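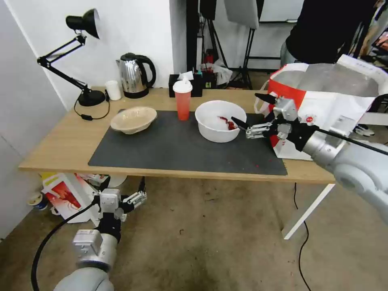 Funmilayo Odukoya did not eat the soup her mother-in-law sent from Bodholm. She put it in the cupboard and made her own supper on the desk, under the black lamp, as she did when she worked late.

She moved the beige bowl to the left side of the mat, for the peelings. The white bowl stayed on the right. She filled the kettle and listened to it. On the telephone Kalkidan Chala was still speaking about the house in Fashola and the 600 they had to pay before April.

"And are you eating?" Kalkidan asked.

"I am eating."

"What are you eating?"

Funmilayo looked at the red pieces at the bottom of the white bowl. "Something hot," she said. Her eyes had tears in them, and she was glad to have a reason.

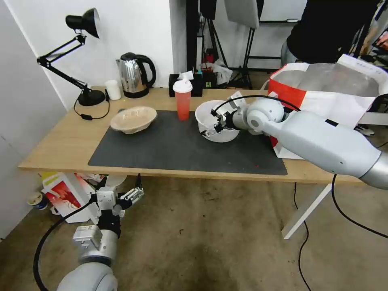
Womer Writing Club, Evening Group

Later she drank from the tall cup with the lid and pulled a tissue from the black box. The letter from her husband was under the mat. She knew two lines of it by heart and did not want to learn a third.

"You are very quiet," said Kalkidan.

"It is the pepper," said Funmilayo, and she went to the cupboard to fetch the soup.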